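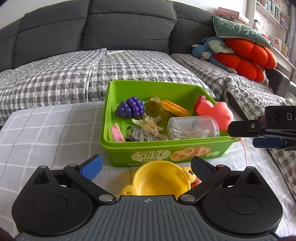
Speaker notes: colour separation and the reprint problem
Session 2, room B. Slides by Karla Quezada.

Slide 1. Title. Give name and affiliation. Mention that Luuk Baert takes questions on paper stock afterwards.

Slide 2. Scope. The talk covers superhero comics printed from hand-cut separations and later reissued in collected form. Newspaper strips are left out.

Slide 3. How the old pages were made. The colourist painted a guide on a copy of the line art and marked each area with a code. The separator then cut film for each tint. The guide often survives. The film seldom does.

Slide 4. The Skenonitz run. 462 pages, of which 13 have no guide. Pause here. Point to the gap in the middle of the table.

Slide 5. What changes in a reprint. Flat tints on bright coated paper look harsher than they did on newsprint. A villain's cloak coded as dark purple comes out nearly pink. Show the Estetti cover, old version first.

Slide 6. Three ways to proceed: scan the printed page, rebuild from the guide, or recolour from scratch. Hazel Pennington's edition used the second and corrected for paper tone. Ibarra disagrees with the correction; quote his note in full.

Slide 7. Lettering. Captions set in knocked-out white fill in when the black plate is rescanned. Skip if past 5 minutes on slide 6.

Slide 8. Recommendations. Print the source of each page in the back matter. Keep the raw scans. State the paper used for any colour match.

Slide 9. Credits and contact. Thank Aurelio Ledesma for the loan of the guides. Leave this slide up during questions.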